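FOR IMMEDIATE RELEASE

Prakedbridge, November 22, 2025

Shared workshop puts its home-built robot arm gripper plans online, free for anyone to print

Hello from the Lirkau workshop! I'm the member who has been hogging the end of the long bench since February, and I have been asked to write this release myself, so please forgive me if it sounds more like a letter than a press release. The news is simple enough. We have finished the first public version of Darkinum, our 3D-printed gripper for a bench-top robot arm, and as of today all the part files, the screw list and the build notes are free to download, print, change and pass along.

Lirkau is a shared workshop in Prakedbridge. Members pay monthly dues, get a key, and build what they like, which has meant guitars, a kayak, a truly enormous dollhouse and a lot of chairs. Robots came late to the place. A few of us had been tinkering at home with small arms on kitchen tables, and we all ran into the same wall: the arm itself would move nicely, and then you had to find something decent to put on the end of it. Grippers you buy ready-made tend to cost more than a hobby project can stand. The free designs we tried were lovely to look at and miserable to take apart.

So I started drawing one. I'm not an engineer. I fix office equipment for a living, and what I know about designing parts I picked up from old printers and from asking members with more patience than me. The first gripper I made could hold a sponge. It couldn't hold anything else, and it let go of the sponge if you bumped the bench.

What we're releasing today is the seventh full redraw. Here is what's in it, for anyone thinking of building one.

The body is a single chunky print with a V-shaped notch in the top edge. The notch gives the finger a seat, and a screw on either side of it can be reached with an ordinary driver while the gripper is still on the arm. That last bit matters more to me than anything else in the design. On version three I had to pull the whole thing off the arm every time I wanted to try a new finger, and I went through a stretch where I spent more of the evening with a hex key in my hand than with the robot switched on.

The finger is a separate print, curved, with raised ridges running side by side across it. We went back and forth on those ridges for weeks. Smooth fingers let thin things roll. Deep ridges caught on everything and left marks on soft plastic. The spacing in the release files is the one that got the fewest complaints from the people using it, and there are two other spacings in the folder if you'd like to argue with us. Please do!

We print the body in white and the finger in orange. There's no technical reason behind it. I wanted to be able to see the finger clearly in a busy workshop, and orange was the spool I had the most of. One of our members has threatened to print an all-black set, and I've asked only that it be kept away from my end of the bench, where I will surely lose it. 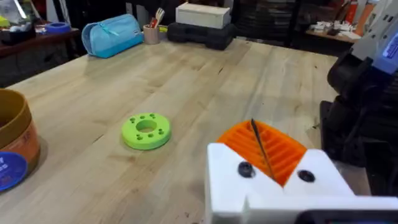 The gripper with its ridged orange finger over the long maple bench, with a lime-green printed ring lying nearby.

Everything was worked out on that bench, by the way, and we left it as it is. There are nicks and little stains all over the top, and a pencil case, a plastic fork and other people's bits and pieces share the space with the arm. I like that. A gripper for a shared workshop ought to be at home on a shared bench.

Getting this far cost us $1,786, all of it raised by members through a repair weekend and a sale of surplus lumber. Most of that went to motors and filament, and a painful share went to parts I ordered in the wrong size. We used over 300 prints along the way, counting the failed ones, which fill a crate under the stairs. If you know a good way to recycle mixed plastic in small amounts, we'd be very glad to hear from you.

Pelkonen, the hardware store around the corner, let us swap screws until we found a length that worked, and is now putting together a small bag with the fasteners for one gripper. The bags will be sold at the counter for $10 each. You don't need to buy one to build the thing, of course. The list is in the build notes and you can use whatever is in your own drawer, as long as the threads match.

A few practical points, from somebody who has made all the mistakes:

Print the body slowly. I know, everyone says that. The walls of the notch are where the load goes, and a rushed print splits there.

Print the finger on its side, so the layers run along the ridges.

Don't crank the screws down. Snug is plenty, and you can always go back and give them a little more.

Keep your own fingers out of the way while the arm is powered. It's a small machine, but it doesn't know you're there, and a pinch from it smarts.

The design does have its limits. It won't lift heavy things, and we haven't tested it with food, liquids or anything sharp. The notes say which parts we're happy with and which ones I'd still like to change. The cable path at the back is clumsy, and I've drawn it four different ways without liking any of them. If you come up with a better one, send it over and we'll put it in the next version with your name on it (or without, if you'd prefer).

We're also opening a robot evening at the workshop, starting in February. You don't have to be a member, and you don't have to own an arm. Bring a laptop if you have one. We'll have printed parts on hand, and you can put a gripper together from scratch, take it apart, and put it together again until the order of things makes sense. Younger builders are welcome with a grown-up. Space at the bench is limited, so we ask that you sign up ahead of time on the Lirkau notice page, where the dates will go up once we've settled them with the guitar builders, who have first claim on the room.

A question I keep getting is what the robot is for. For now it's for learning on. I'd love to have it sort the jar of mixed screws that has been sitting by the door longer than I've been a member — that's my own private goal, and it may take me a good long while. Other people want it to hold small parts steady for painting, and one member hopes to teach it to play checkers. The files don't care what you use them for, and neither do we.

I'd like to thank everyone who lent me a hand, a clamp or an opinion this year, and in particular the members who put up with the printer running through their evening classes. I've promised to move it to the back room. I really will.

About Lirkau

Lirkau is a member-run shared workshop in Prakedbridge with tools for woodworking, sewing, small repairs and 3D printing. It is open to new members all year, and first-time visitors can come in for a free look around whenever the front door sign is out.

About Darkinum

Darkinum is an open gripper design for small hobby robot arms, made by Lirkau members. The files may be used, changed and shared by anyone, including schools and clubs, and there is no charge. The build notes are in plain English and include a parts list, print settings and assembly steps.

For the press

Reporters are welcome to visit, see the arm and try the gripper for themselves. Please get in touch through the Lirkau notice page and say which evening suits you. Wear shoes you don't mind getting sawdust on.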